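Nido Mask Fit Notes

Welcome! Nido is a small, open set of notes on how CPAP masks fit and feel at home, and we're really happy with how the August release came out. It has 184 entries covering nasal pillows, nasal masks and full face masks, all in one CSV file.

Each row lists mask type, cushion size, strap setting, a leak score from 0 to 100 and a comfort score from 1 to 5. Side sleepers get their own column (finally!).

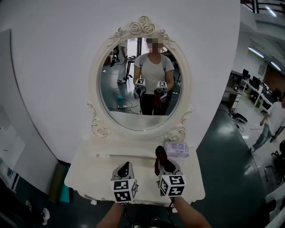

White vanity table with oval mirror, rose-carved frame.

Leak scores were taken after 15 minutes lying down with the machine running. Rows tagged "praven" use the older strap scale, so convert them with the zekness script before comparing.

Known gaps: very few entries for small cushions, and nothing yet on chin straps. New rows are very welcome, just keep the column order!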